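My grandmother's family came from Skernstead, a village of 40 houses. I am writing down what I know, in short posts, before I forget it again.

Her father had the name Pylypenko, but in the parish book it is written in 2 ways. The priest wrote by ear, I think. So when you search for your own people, please try every spelling.

He left in October with his older brother. They walked to Brirnura, where an uncle had a mill and needed hands. The brother did not like flour dust and went on to the coast. We have no letter from him.

My great-grandfather stayed at the mill for nine years. He saved money and bought a cart, and later a small shop for rope, salt and lamp oil. My aunt still has the account book — 379 pages, and the last 200 are empty.

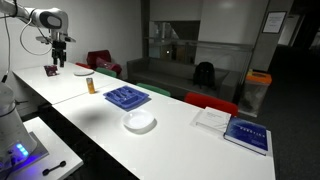
White arms, white table, blue lights at the base.

The shop book has debts in it too. One family paid in eggs for a whole winter. He wrote down every egg.

My grandmother was born above the shop, the fourth of six children. She told us that the stairs were outside and in winter they threw ash on them.

After the shop was sold, they moved to Starkenov. This is the part I know worst. Two of the sisters married there and changed their names, and I have only their first initials.

If your family is from Starkenov and somebody kept a rope and salt shop before that, please write to me. I can send scans of the account book, also the pages with eggs.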